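ホルカリ(Horkari)

『ホルカリ』(Horkari)は、エレックス(Ellex)が開発し、ルクレール(Leclerc)が発売した協力プレイ対応のアクションロールプレイングゲーム。最大3人のパーティで地下都市を探索し、装備を集めて再び潜るという循環を遊びの柱とする。発売前の宣伝では「終わりのない都市」という文句が繰り返し使われたが、実際の区画数は公表されておらず、この表現が何を指すのかは今日まで明らかでない。

概要

舞台は地表を失った都市ヒュミア(Humia)。プレイヤーは「測量士」と呼ばれる職に就き、崩落のたびに構造が変わるとされる下層へ降りていく。公式サイトは地形が「毎回生成される」と説明しているが、利用者の検証では、あらかじめ作られた部屋の並び順が入れ替わるだけという報告が多い。開発元はこの点について訂正も反論もしていない。

武器は片手、両手、投擲の系統に分かれ、それぞれに強化段階がある。説明書では系統ごとに「まったく異なる操作感」があるとされる。ただし回避の硬直時間と体力の消費量は全系統で共通しており、違いは主に攻撃の射程と速度に表れる。

開発

エレックスはそれまで携帯端末向けのパズルゲームを手がけており、据え置き機向けの大型作品は本作が初めてである。制作期間について、発売元は「長年の構想」と述べるにとどまる。初公開の映像には天候の変化や騎乗生物が含まれていたが、いずれも製品版には収録されなかった。映像の末尾には「開発中のもの」という注記があり、発売元はこれを理由に、誇大な宣伝だったとの指摘を退けている。注記が表示されるのはごく短い時間で、購入希望者の目に留まることを想定していたかは疑わしい。 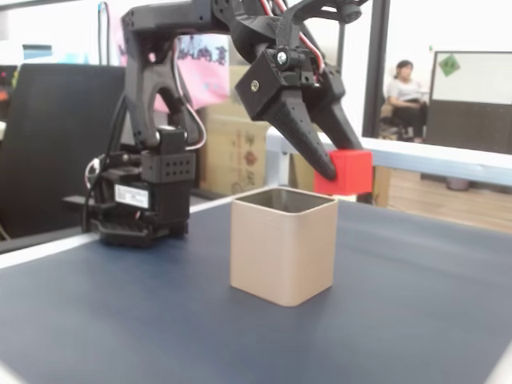
騎乗生物なんて最初から作っていなかったのだろう、と掲示板の利用者の一人は書き込み、製品版の広すぎる通路だけがその名残に見えるとも付け加えた。この推測を裏づける資料はない。一方で、下層の通路が徒歩での移動には長すぎるという不満は複数の評者に共通しており、後の更新で走行速度が引き上げられた。

ゲームシステム

探索は拠点での準備、下層への降下、帰還の順に進む。下層で倒れると、所持品のうち未鑑定のものが失われる。鑑定には「灯貨」と呼ばれる通貨が必要で、上位装備では1点につき3,000灯貨を要する。灯貨は探索でも得られるが、発売当初は有料の追加パックにも同梱されていた。発売元はこれを「時間を節約するための選択肢」と呼んだ。その節約すべき時間を長くしたのは鑑定料の設定そのものではないか、という批判に対する回答は出ていない。

協力プレイでは戦利品が参加者ごとに個別に配られる。敵の体力は人数に応じて増えるものの、攻撃の頻度は変わらず、単独で挑む場合の難度が不釣り合いに高いとされる。仲間を自動操作の人物で補う機能は、4月の更新で加わった。これらの人物は段差で立ち止まることがあり、修正済みと告知された後も同様の報告が続いている。

評価

あるレビュー誌は100点満点で69点を付け、美術と音響を評価しながらも、中盤以降の任務の重複を主な減点理由に挙げた。利用者の評価は割れている。装備の組み合わせを試す面白さを推す声がある反面、有効な組み合わせは限られており、残りは数値を変えただけだとする見方も根強い。

発売元は「予想を上回る反響」があったと発表したが、予想の内容も販売本数も示していない。宣伝資料に並ぶ好意的な短評には出典のないものが含まれ、本作の評判を測る材料としては扱いにくい。

続編

続編『ホルカリ2』の制作が告知されている。対応機種と発売時期は未定。前作の区画を「全面的に作り直す」とされるが、公開済みの画面には前作と同じ広場や昇降機が見られ、作り直しの範囲は不明である。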